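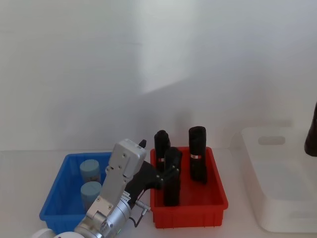
Cellule Grirell au travail : pince noire dans le bac rouge, bac bleu à gauche, caisse de stockage translucide à droite.

COMMUNIQUÉ DE PRESSE
Amell lance Grirell, la cellule de tri de table à deux bras
Disponible en juillet, à l'achat ou en location

Amell ouvre les commandes de Grirell, son kit de tri et de rangement pour petites séries. Deux bras, deux pinces, un plan de travail, le logiciel Stodadeck. Livré monté. Se branche sur une prise normale.

Public visé : ateliers de préparation de commandes, réparateurs, petits labos, lycées techniques. Tous ceux qui trient encore à la main et qui n'ont pas la place pour une ligne complète.

Ce que fait la cellule
Prise d'objets debout dans un bac, dépose dans un autre bac ou dans une caisse. Objets rigides ou souples, cylindriques de préférence – c'est là que la pince est la plus à l'aise. Les bacs plastique du commerce conviennent, pas besoin de gabarit. Couleurs au choix du client, Stodadeck apprend la couleur de chaque bac au démarrage.

Une nouvelle référence s'enseigne en 20 minutes, en guidant le bras à la main. Pas de code à écrire. Pour les habitués, un mode script reste accessible dans le menu avancé.

Ce qui change par rapport au prototype
Doigts de pince articulés, plus longs, pour passer par dessus le rebord du bac. Voyant vert sur le bras, visible depuis le poste voisin. Câble de pince plus fin. Arrêt d'urgence déporté, livré de série. La notice a été entièrement réécrite, elle en avait besoin.

Prix et formules
Location : 855 euros HT par mois, maintenance comprise, engagement de 10 mois.
Kit Stodadeck Plus (seconde caméra, jeu de doigts de rechange, bacs) : 2967 euros HT.
Achat de la cellule complète : sur devis, réponse sous deux jours ouvrés.
Installation et prise en main sur site incluses dans toute les formules, France métropolitaine uniquement. Belgique et Suisse : nous consulter.

Démonstrations
Tous les jeudis, à l'atelier Lei, de 10 h à midi. Venez avec vos propres pièces, c'est même conseillé. Inscription par le formulaire du site, places limitées. Possibilité de démo en visio pour ceux qui sont loin – prévoir d'envoyer les pièces une semaine avant.

A propos d'Amell
Amell conçoit et assemble des petites cellules robotisées pour l'atelier et l'enseignement. Stodadeck est son logiciel de pilotage, vendu aussi séparement.

Contact presse
Service communication Amell, via la rubrique Presse du site. Visuels haute définition et fiche technique sur demande.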